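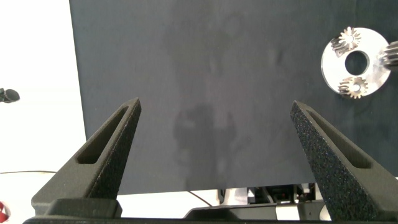 Dimholm Paper Conservation Workshop, Bench Notes

January 2019

Wheat starch paste, batch 2. Cooked 38 g starch in 220 ml deionized water, stirring the whole time. Went translucent later than the November batch. Took it off the heat, left it covered, then pushed it through the horsehair sieve until there were no grains under the thumb. The old sieve has a loose rim, so use the other one.

Started on the Suresmont survey maps. Sheet 4 has a tear running in from the right margin and an old repair in brown gummed tape. Tape carrier came off dry with the spatula. The adhesive did not, so I used a methylcellulose poultice and lifted the residue with a swab. Slight tide line at the fold. Will blotter-wash locally if it still shows after pressing.

Tested the inks first. Black is stable in water. The red boundary line bleeds, so no overall wash on any sheet with red on it. Marked those folders in pencil.

Mended the tear with the thin kozo, paste diluted to skim milk. The thicker tissue from Bùi cockled on the test strip and I would keep it for spine linings.

Press: sheet 4 between Hollytex and blotters, light weight. Change blotters before lunch tomorrow.

Dudevport want the finished maps in folders up to 390 mm wide. Sheet 7 will not fit flat. Need to ask whether they will take it in the map drawer size instead.

Low on Hollytex.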